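6/11/23, Kelholm bench

Today we continued with the cable task. The count is now 207 episodes saved, and the target for Welorent stays at 406. I threw out 2 from the morning, the gripper commands were logged too late.

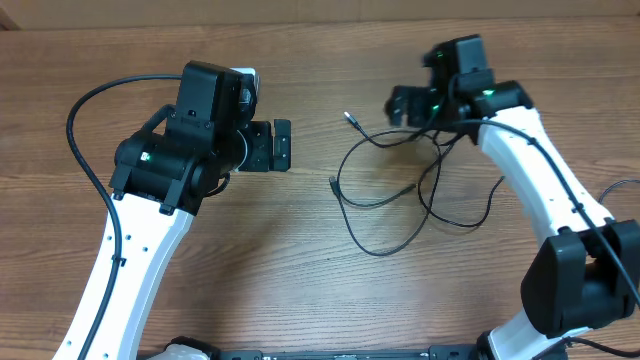 For the next session I want to change the start pose of the right arm more often, otherwise the model will learn only one approach. Please write the operator code in every file name. Export goes to the Roner folder, same format as in November.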